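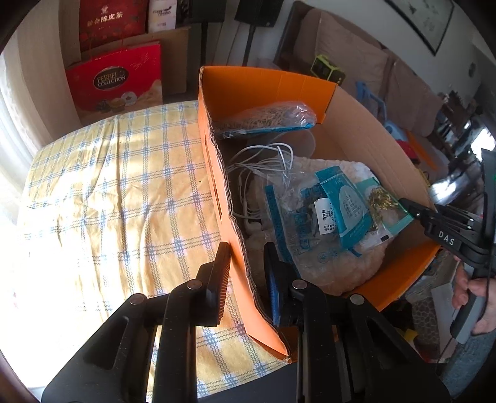

Minutes of the Stusemska House residents' get-together, downstairs lounge, 7 o'clock start, or as near as we managed once the chairs were found. Main business was the move out while the floors are done, and who is going to carry everything. I'm taking the notes again because I brought a pen. Please read them before you ring me, as most of what people have asked since is in here somewhere. The first thing I'd ask is that you look at what you are putting together in one box. White cables in a tangle with a power strip in among them, a plastic bag of something at the back - we all pack like that when left to ourselves, and it's fine for a cupboard, but it is a misery to sort out at the other end when all you want is to plug the kettle in.

Who came: most of the ground floor, a decent showing from upstairs, and Viktória Orbán from the letting office, who had come straight from another appointment in Enley and hadn't had her tea. Apologies from the top flat, who have a new baby and are excused everything.

Last time's notes
Agreed as right, apart from my having written that the floors start in August. They start in September. I've changed it on the copy by the post boxes. The matter of the dripping gutter over the bins was raised, and Viktória says it is on the list but that she can't get ladders up there until the scaffold arrives for the windows, so we'll have to go on ducking.

Dates and who goes when
Viktória took us through the plan. Ground floor goes first, then upstairs once the downstairs floors have been laid and left to settle. Furniture has to be out completely. I asked whether that included the big wardrobe in my bedroom, which was there before me and I think before the wallpaper, and yes, it includes the wardrobe. It will have to come apart. If anyone has ever taken one of these to bits, please knock, I'll make a cake.

Carpets that belong to the landlord stay and will be thrown away. Carpets and rugs that belong to you need to be rolled and moved with your things. There was a long chat about how you tell the difference, and Viktória is going to send round what's down on the inventory for each flat. If yours looks wrong, tell her before the move and not afterwards, please, she was quite firm on that.

Curtains can stay up but will get dusty. I'm taking mine down.

Quotes for the removals
We had 2 quotes to look at, one from Hubáček and one from Prellport, and I'd like it noted that I rang more places than that and those were the ones who rang back. I read both letters out, which took longer than I'd expected, as people wanted bits repeated.

Hubáček would do the whole building as one job, with their own people carrying, and keep everything in their store until the floors are finished. They want everything in closed boxes with the flat number on the side and the top, and they won't take plants, paint, anything in an open bottle, or fish. (There was a question about fish.) They will take beds apart and put them back together, but you have to have the bedding off and bagged by the time they get to you.

Prellport is cheaper, but it's really a van and a driver. You carry your own things down and load them, and you carry them off at the other end. The store they use is out past the ring road in Enley, and you can get in and out of your unit when you like, which several people liked the sound of. They want a £60 deposit per flat, which comes back if the unit is left swept.

I thought it would be a quick show of hands and it wasn't. The case for Prellport was the money, and being able to go and fetch a winter coat if it turns cold. The case for Hubáček was mainly our backs. Somebody pointed out that if we all carried our own things down the same stairs on the same morning we wouldn't be speaking by lunchtime, and I have to say I agreed, having seen what happened over the freezer.

In the end we went with Hubáček for the building, on the understanding that anyone who would sooner use Prellport can do so and deal with them direct. Tell me if that's you, so that I can take your flat off the list. I'll write to both firms.

What's worth storing at all
Viktória brought this up, gently, and there was a bit of shuffling. Storage is charged by how much room we take up between us, so anything that goes in and comes out again only to be given away has cost us money twice. She suggested a swap table in the lounge before the move. Everyone liked that. Put out what you don't want, take what you do, and whatever is left gets driven to the charity shop by me, if it fits in my car.

Please no mattresses on the swap table! And nothing electrical unless you know it works and it has its plug with it.

I said I was going to be strict with myself about bedding and towels. I have far more than one person can get through and I couldn't tell you where half of it came from. We had a nice few minutes on how to store it. The general feeling was to wash it, make sure it's properly dry, fold it and put it in a box with nothing heavy on top. Plastic bags were argued over. Some swear by them for keeping dust out, others say that if there's any damp in there at all you'll open it to a terrible smell. Viktória told us her mother used old pillowcases as bags for everything, and a few of us are going to try that.
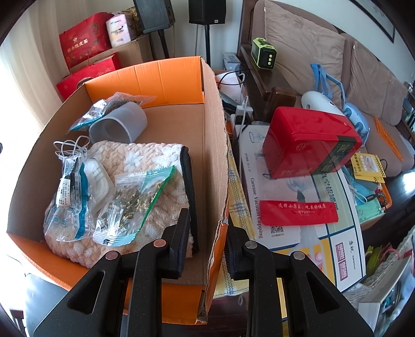

Soft things, folded: towel or blanket in peach and white.

One more on this. If you use bedding to pad your breakables, write both on the label. "Towels" on its own will get thrown about, and then there's your teapot.

Labels
We agreed to use the same wording so that the carriers don't have to learn a new language at every door. Flat number first, then the room it's going back to, then what's in it in a few words. Write it in thick pen. I know some of you have lovely handwriting but please use capitals. There was support for coloured stickers as well, one colour for each floor, and I've offered to buy them if people will let me have the money back.

Keep one bag with you that doesn't go anywhere near the van. Medicines, chargers, glasses, keys, paperwork, a change of clothes, the kettle. I add tea bags and a mug, as I have been caught out before.

Boxes

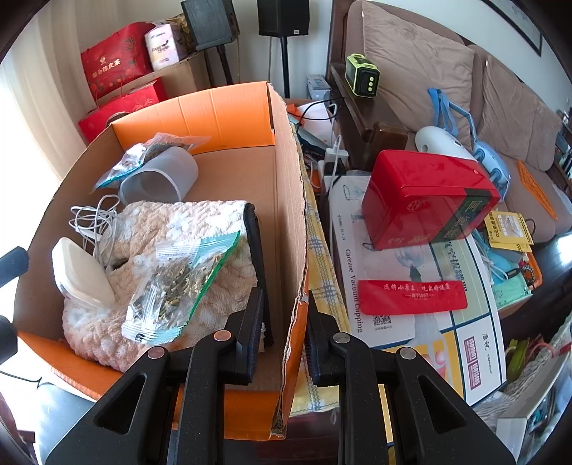
Hubáček will sell us new boxes, but people were keen to use what they've got or can beg from shops, and I don't see why not so long as they're sound. What they won't do is carry one that's giving way, and the driver has the last word on that, whatever you say to him. I'm told the thing to check is the sides as much as the bottom. If the cardboard has gone frayed along the top of a side and torn at the corner, with the layers coming apart, I'd keep that one for cushions or leave it behind altogether, however cheerful an orange it is on the outside. Flaps matter too, as they need to close flat and be taped if anything is to go on top. Tape along the join underneath and then again across it. Books go in small boxes. I say this every time and every time someone packs a whole bookcase into something the size of a fridge.

Spare boxes can go under the stairs, flattened, and NOT in front of the meter cupboard. Take what you need and don't hoard.

Parking and the lift
Hubáček are sending 2 vans and will need the space along the front kept clear from early on. Viktória will put the cones out the evening before. If your car is usually there, please move it round the back, and if you're away, leave your key with a neighbour you trust with your car. The lift will be kept for the movers in the mornings. Anyone who can't manage the stairs should say so to Viktória now, and she'll arrange with the foreman to stop for you.

Insurance
We were all a bit hazy here. The firm covers things its own people break, but if you packed the box yourself there may be an argument about it. Viktória's advice was to ring your own home insurer and ask whether you're covered while your things are in store, and to get the answer in writing. She also said to take photographs of anything you'd be upset to lose, and to carry jewellery yourself.

Anything else
The hall light is on its way out again. Reported.
Someone has left a very nice umbrella in the lounge. It's on the hook.
There was a request to keep the swap table going after the move. We'll see how we feel.

To do
Me: write to Hubáček and Prellport, buy the stickers, ask at the greengrocer about boxes.
Viktória: send round the inventories, cones, speak to the foreman about the lift.
Everyone: tell me if you're making your own arrangements, ring your insurer, start on the cupboards.

Next meeting is in the same place once we have the written confirmation back, and I'll put a note through doors. We finished with tea, and the last of the ginger biscuits went home with Viktória.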